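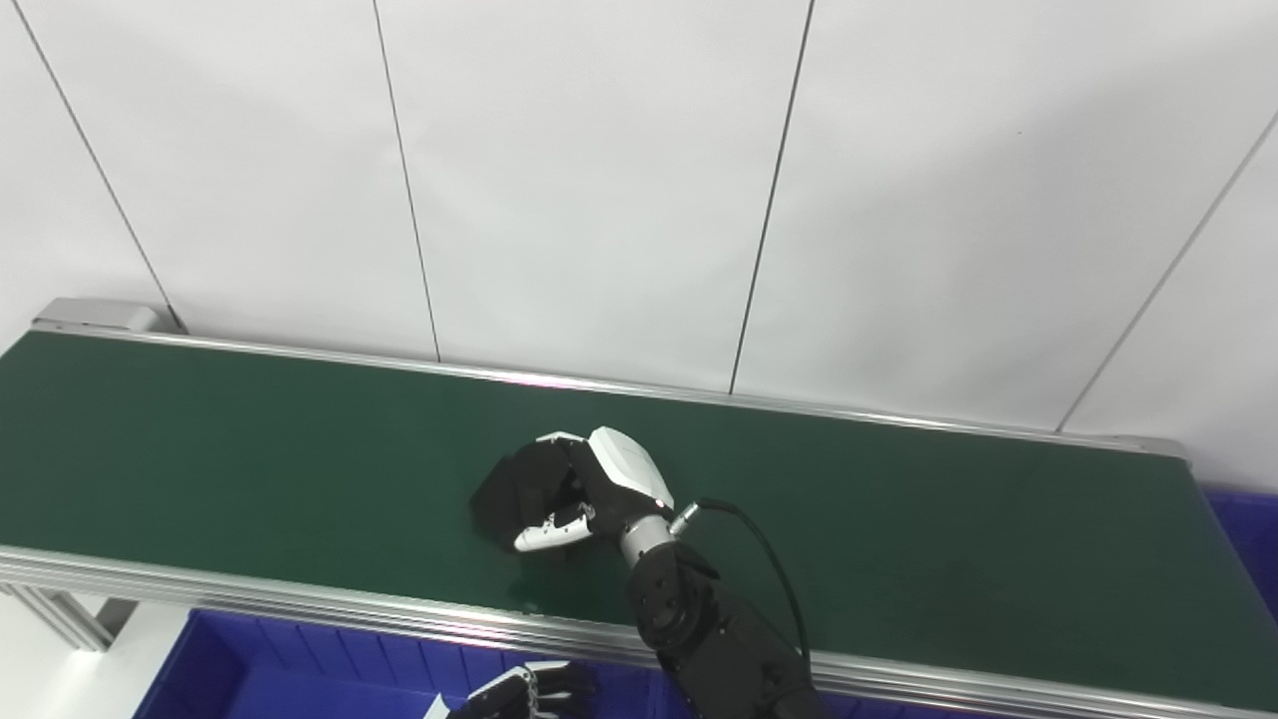 Fagerlund has added a fourth packing line at its Lotano warehouse, the company said on 9 July 2025. The new line uses a green belt conveyor set on an aluminum frame, placed along the white paneled wall on the north side of the hall.

Site manager Tania Wickramasinghe said the line will handle small parcels, up to 1000 a day. Larger boxes will stay on the older lines near the loading doors.

The work took 10 days. Leif Tveit, who runs the evening shift, said staff had asked for more belt space before the November rush.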